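Robotik-Praktikum, Handout zu Einheit 5: Regeln am Arbeitsplatz
Stand: 25. November 2023

So, ihr Lieben, jetzt kommt die Einheit, bei der erfahrungsgemäß die meisten innerlich abschalten. Bitte nicht! Ich habe versucht, alles wegzulassen, was nur gut klingt, und übrig geblieben ist das, was ich selbst am Roboter brauche (und was ich mir in meinen ersten Semestern ziemlich mühsam zusammensuchen musste).

Kurz zur Einordnung der Normen. ISO 12100 ist die allgemeine für Maschinen, da geht es um die Risikobeurteilung und darum, in welcher Reihenfolge man Gefährdungen angeht: erst konstruktiv, dann mit technischen Schutzmaßnahmen, zuletzt mit Hinweisen und Schulung. ISO 10218 hat zwei Teile, Teil 1 für den Roboter selbst, Teil 2 für die Anlage drumherum. Für uns ist fast immer Teil 2 der spannende, denn den Arm haben wir gekauft, aber Greifer, Tisch, Behälter und Werkstücke haben wir uns selbst ausgesucht. Dazu kommt ISO/TS 15066 für den kollaborierenden Betrieb, mit den Grenzwerten für Kraft und Druck bei Kontakt. Und nein, ihr müsst die Tabellen nicht auswendig können, ihr müsst wissen, wo sie stehen.

Was in jeder zweiten Abgabe fehlt: Die Risikobeurteilung gilt für die Anwendung. Ein Arm, der für sich genommen als kollaborationsfähig verkauft wird, wird mit einem scharfkantigen Greifer zu etwas ganz anderem. Wer den Greifer tauscht, schaut sich die Beurteilung also noch einmal an. Wer den Behälter versetzt, auch. Das nervt, ich weiß, dauert bei einem gut geführten Blatt aber keine Viertelstunde.

Jetzt zum Griff in die Kiste, unserem Dauerthema in diesem Semester. Mir sind da vor allem die Behälterwände wichtig. Zwischen Wand und Greifer entsteht eine Quetschstelle, die mit jeder Bewegung wandert, und Teile, die dicht an der Wand liegen, verleiten zu abenteuerlichen Anfahrten. Spannt den Behälter fest, bevor ihr irgendetwas einmesst, und fasst ihn danach nicht mehr an. Eine Kiste, die auch nur ein bisschen rutscht, macht euch die ganze Kalibrierung kaputt, und ihr sucht den Fehler dann garantiert in der Software (ich spreche aus Erfahrung).
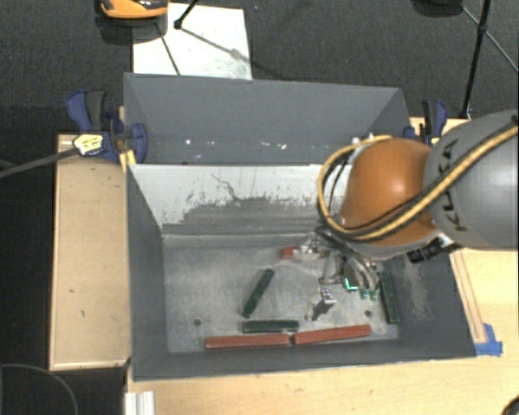 Aslı Bozkurt hat mir an den Rand der letzten Fassung geschrieben, das mit dem Festspannen sei ja schön und gut, aber die Spannmittel selbst gehörten dann bitte auch ins Kollisionsmodell. In ihrer Gruppe sei immer nur die Kiste modelliert gewesen, und der Planer habe fröhlich Bahnen durch alles gelegt, was oben über den Rand hinausragt. Außerdem, meinte sie, solle ich endlich etwas zu den Leitungen am Arm sagen.

Da hat sie völlig recht, beides ist jetzt drin! Also: Alles, was am Behälter befestigt ist, kommt ins Modell, großzügig als Quader, das reicht. Und Leitungen haben ein Eigenleben. Fahrt die äußersten Posen einmal von Hand ab und schaut zu, wo das Kabel spannt oder sich um ein Gelenk legt, bevor ihr das Programm automatisch laufen lasst.

Damit zu den Hausregeln für das Praktikum. Sie sind strenger als nötig, und das bleibt auch so.

Einrichten nur in T1. Das heißt höchstens 250 mm/s und Zustimmtaster in der Hand. Wer den Taster hält, hält auch das Programmiergerät und redet währenddessen nicht mit der Nachbargruppe.

Niemand greift in den Behälter, solange die Antriebe an sind. Auch nicht kurz, auch nicht »nur den einen Klotz geraderücken«.

Not-Halt vor dem ersten Lauf prüfen und den Namen ins Blatt eintragen. Der Not-Halt ist übrigens für den Notfall da. Zum Pausemachen gibt es die Stopptaste.

Neue Programme laufen erst einmal ohne Teile durch, dann mit, dann langsam schneller. Den Sprung von ganz langsam auf volle Geschwindigkeit will ich bei keiner Gruppe sehen.

Wer etwas umbaut, schreibt es auf. Erhan Polat führt das Änderungsblatt für alle Gruppen, die Vorlage liegt im Kursordner unter »Kerkidau«. Bitte die alte Vorlage »Tretus« löschen, da fehlt die Spalte für den Greifer.

Zur Abgabe: eine Risikobeurteilung für eure eigene Anwendung, höchstens 5 Seiten. Ich möchte Grenzen der Maschine, Gefährdungen, Einschätzung, Maßnahme und Restrisiko sehen, und zwar in ganzen Sätzen. Denkt auch an die langweiligen Fälle: Teil fällt aus dem Greifer, Strom weg, jemand kommt rein und will nur schnell etwas fragen. Defne Kaplan schaut bei Bedarf vorab über Entwürfe, schickt sie ihr aber bitte nicht erst am Abend vor der Abgabe.

In der nächsten Einheit rechnen wir Sicherheitsabstände nach ISO 13855. Taschenrechner mitbringen!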